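Winter Coat Program: Progress Report to the Zavala Fund
3/11/25
Prepared by Kimutai Biwott, Nandanska Family Center

Coats given out

We gave out 372 coats this season at our two sites, Nandanska and Jundwood. Of these, 71 were children's sizes. Demand for adult large and extra large was higher than we planned for, and we ran short at Jundwood before the season ended.
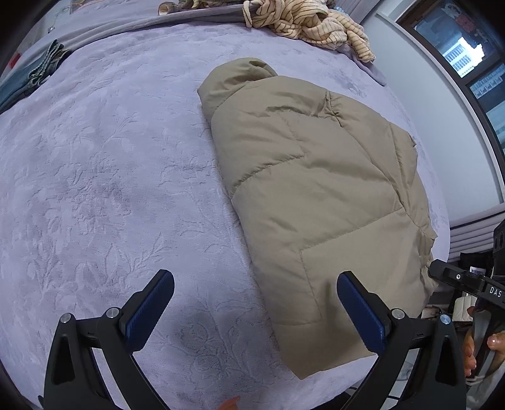 Donated coats are checked for broken zippers, torn linings and missing buttons. Coats that need small repairs go to the sewing group at Jundwood. The rest go straight to the racks by size.

Spending

Cleaning and repair cost $686 against the grant. Most of that was laundry. Thread, zippers and size tags made up the remainder. The van line has not been used yet because a church in Jundwood lent us theirs.
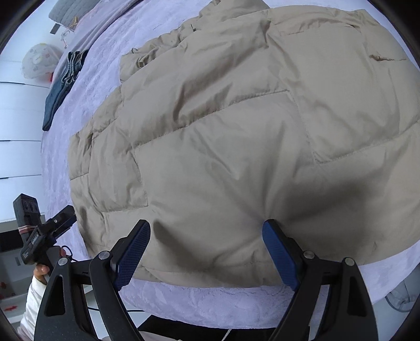 Next steps

We would like to move the unspent van money to buying new coats in large sizes. Please let us know by June if this is allowed. We still have 73 coats in storage for next winter.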